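인쇄하기 | 이메일로 보내기

차고에서 쟁반 나르기… 시뮬레이션으로 대회 준비하는 로봇 동아리

수요일 오후 다섯 시 반. 공대 별관 2층 복도 끝 방. 문은 열려 있고 컵라면 냄새가 난다. 학부생 로봇 동아리 '브루스카(Brurska)'의 작업실이다. 들어가자마자 누가 의자를 밀어준다. "앉으세요, 근데 그 의자는 뒤로 기대면 안 돼요."

올해 동아리가 나가는 대회는 포스턴(Foston) 컵 가상 조작 부문. 실물 로봇 없이 시뮬레이터 안에서만 겨룬다. 과제는 양팔로 뚜껑 없는 상자나 쟁반을 들고 정해진 자리까지 옮겨 내려놓기. 말로 하면 한 줄이다. 팀은 3월부터 이것만 붙들고 있다.

"처음엔 쉬울 줄 알았죠." 팀장의 말이다. 기계공학과 3학년, 동아리 2년 차. 인터뷰 내내 노트북에서 눈을 잘 안 뗐다. "한 팔로 집는 건 작년에 했거든요. 그럼 두 팔이면 두 배 어렵겠지, 했는데 두 배가 아니었어요. 왼팔이 조금 빨리 가면 쟁반이 돌아가고, 돌아가면 오른쪽 손가락이 미끄러지고. 그러면 바닥에 떨어지는데, 시뮬레이터에선 떨어질 때 소리도 안 나요. 그냥 조용히 실패."

팀은 모두 여섯 명. 제어 둘, 학습 둘, 환경 제작 하나, 그리고 팀장. 환경 제작 담당은 원래 건축학과다. 로봇에 관심이 있었냐고 물으니 고개를 젓는다.

"방 만드는 거 좋아해서 왔어요. 벽 세우고 조명 달고. 건축과 과제는 모형이라 손을 베는데 여기선 안 베니까." 지금까지 만든 방이 부엌, 창고, 복도, 세탁실, 차고. 차고를 제일 늦게 만들었고 제일 애착이 간다고 했다. "부엌은 물건이 너무 많아서 만들다가 지쳐요. 차고는 차 한 대만 놓으면 차고가 되잖아요."

차는 왜 필요하냐는 질문에는 학습 담당이 대신 답했다. 장애물이다. 팔이 쟁반을 든 채 몸통이 움직이니까 옆에 큰 물체가 있으면 경로가 달라진다. "빈 방에서만 훈련하면 빈 방에서만 잘해요. 대회 방은 안 알려주거든요. 당일에 처음 봐요."

훈련 데이터는 사람이 직접 조종해서 모은다. 부원들이 돌아가며 조종기를 잡고 같은 동작을 반복한다. 현재 모인 시연은 2,502개. 이 중 검수에서 떨어진 게 627개다. 탈락 기준을 두고는 팀 안에서 꽤 싸웠다고.

"저는 쟁반이 기울면 무조건 버리자는 쪽이었어요." 제어 담당 하나가 말했다. 바로 옆자리의 다른 제어 담당이 끼어든다. "조금 기울었다가 다시 수평 잡는 건 오히려 남겨야 된다니까요. 그래야 로봇도 고치는 법을 배우지." 결론은 났냐고 물었다. 둘 다 웃기만 한다. 팀장 설명으로는 일단 남기되 따로 표시해 두는 걸로 정리됐다. 4월 이전 데이터는 표시가 안 되있어서 누가 다시 봐야 하는데, 그 누가가 아직 안 정해졌다.

조종은 해 보면 생각보다 힘들다. 기자도 잡아봤다. 조종기 두 개를 양손에 쥐고 화면 속 두 팔을 쟁반 양옆으로 보내는 것까진 됐는데, 드는 순간 한쪽이 먼저 올라갔다. 쟁반이 모로 섰다. 다시. 또 섰다. 세 번째는 들긴 들었는데 벽을 박았다. 뒤에서 누가 "오, 1학년보다 나은데요" 했다. 위로인지는 모르겠다.

요령이 있느냐 물으니 답이 다 다르다. 숨을 참는다는 부원, 팔꿈치를 책상에 붙인다는 부원, 쟁반 말고 그 너머 벽을 본다는 부원. 마지막 방법은 팀장 것이다. "쟁반을 보면 손이 굳어요. 자전거 탈 때 앞바퀴만 보면 넘어지는 거랑 비슷해요."

장비 얘기. 학습용 컴퓨터는 한 대다. 동문 회사 클릴텍스(Cliltex)가 쓰던 걸 넘겨줬다. 팬 소리가 커서 밤에만 돌린다. 한 번 학습을 돌리면 밤을 꼬박 새우고, 아침에 제일 먼저 오는 사람이 결과를 확인해 단체방에 올린다. 결과가 나쁘면 아무 말 없이 숫자만 올린다는 게 불문율.

숫자 하나만 알려달라고 했다. 매번 평가는 400회를 돌린다. 쟁반을 떨어뜨리지 않고 목표 지점에 내려놓으면 성공. 성공률은 대회 끝날 때까지 비밀이란다. "다른 팀도 이 기사 볼 거 아니에요." 그래도 좀 더 조르니 차고가 부엌보다 잘 나온다는 것까지는 말해줬다. 제일 안 되는 건 복도. 폭이 좁아서 쟁반을 든 채 방향을 트는 데서 무너진다.

의외로 발목을 잡은 건 색이었다고 한다. 초반엔 쟁반이 전부 흰색이었다. 흰 손가락에 흰 쟁반이니 어디까지가 손이고 어디부터가 쟁반인지 모델이 헷갈려 했다는 게 학습 담당의 추측. 확인은 못 했다. "색을 이것저것 바꾸고 나서 좋아지긴 했는데, 같은 주에 조명도 바꿨어요. 그래서 뭐 때문인지 몰라요. 한 번에 하나만 바꾸라고 교수님이 그렇게 말씀하셨는데." 환경 담당이 옆에서 한마디. "조명은 제가 말 안 하고 바꿨어요. 죄송합니다."

지금 돌리는 차고 방은 붉은 쟁반에 빨간 차다. 두 빨강이 한 화면에 들어왔을 때도 쟁반을 놓치지 않는지 보려는 조합. 환경 담당이 우겨서 넣었다고 한다.
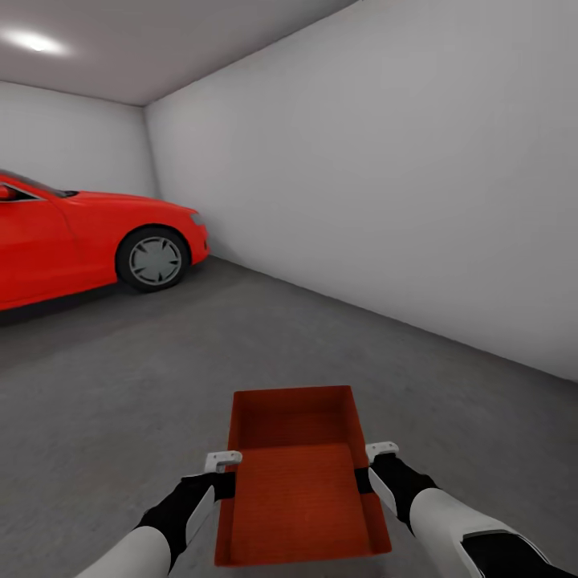
지도교수는 이날 늦게 들렀는데, 화면 앞에 잠깐 서 있더니 방을 더 늘리는 것보다 내려놓는 동작을 먼저 손보라고 했다. 들고 가는 건 이제 됐고, 감점은 마지막에 다 나온다는 얘기였다. 부원들은 받아 적었다. 환경 담당만 안 적었다.

실제로 내려놓기는 골칫거리다. 양쪽 손가락이 동시에 벌어져야 하는데 한쪽이 늦으면 쟁반이 끌려간다. 규정상 목표 지점에서 벗어나면 점수가 깎인다. 제어 담당 둘이 이번엔 의견이 같다. 바닥에 닿는 순간 힘부터 빼고, 한 박자 쉬고, 그다음 벌린다. 그 '한 박자'를 얼마로 할지는 또 다르지만.

예선은 6월이다. 통과하면 본선은 맥리치(MacRitchie) 홀에서 열린다. 본선 진출은 40개 팀. 작년 브루스카는 예선에서 떨어졌다. 한 팔 종목이었고, 제출 파일 이름을 잘못 적어서 첫 번째 시도가 아예 채점되지 않았다. 그 얘기가 나오자 방이 잠깐 조용해졌다. 누가 그랬냐고는 묻지 않았다. 화이트보드 맨 위에 '파일명!!!'이라고 적혀 있고 그 밑줄이 세 개다.

신입 부원에게 하고 싶은 말을 물었다. 팀장은 한참 생각했다. "코딩 몰라도 돼요. 진짜로. 조종 오래 할 수 있는 사람이면 돼요. 참을성." 학습 담당은 밤에 컴퓨터 꺼졌나 봐줄 사람, 기숙사 가까운 사람이면 더 좋다고 했다. 환경 담당은 가구 만들 사람을 구한다. 세탁실에 아직 세탁기가 없단다.

일곱 시가 넘어서 인터뷰를 마쳤다. 나오는데 안에서 조종기 순번을 정하는 가위바위보 소리가 났다. 진 사람이 복도를 맡는다고 한다.

동아리방은 평일 저녁이면 대개 열려 있다. 신입 모집은 상시. 별관 2층 게시판에 신청서 양식이 있고, 작성해서 동아리방 문에 붙은 봉투에 넣으면 된다.

인쇄하기 | 이메일로 보내기

최종 수정: 5월

문의: 학보사 편집국 | 저작권 © 학보사. 무단 전재 및 재배포 금지 | 맨 위로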